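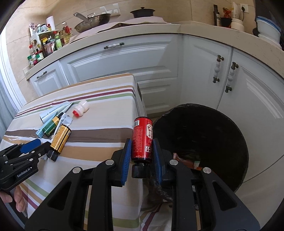 Sorting the small bottles and tubes

In April we asked the members in Leston to look through their kitchen and bathroom shelves and bring us the small things they do not use. Many of you did it, and we thank you very much. The collection at the Warby Street hall has now 817 bottles, tubes and packets, and the sorting goes on every week until the end of the summer.

The work is simple, but it needs patience. We put a striped cloth on the table, so the bottles do not roll so easily, and we take a small pile at one time. Each piece is turned until the label can be read. If the label is in Chinese or another language that the person at the table does not read, please do not guess what is inside. Put it in the Allik box, and it will be checked later by somebody who knows the language.

Please remember also these points. Caps must be closed well. Tubes that are already squeezed flat can stay in the pile, we decide about them at the end. Bottles over 300 ml go to the other room, on the shelf near the door. Glass and plastic are kept in 2 different boxes.

The next delivery goes to the Acuña center, which can take 800 pieces. What is left we will keep for the autumn. If you have still something at home, you can bring it to the hall in any afternoon.

17 August 2019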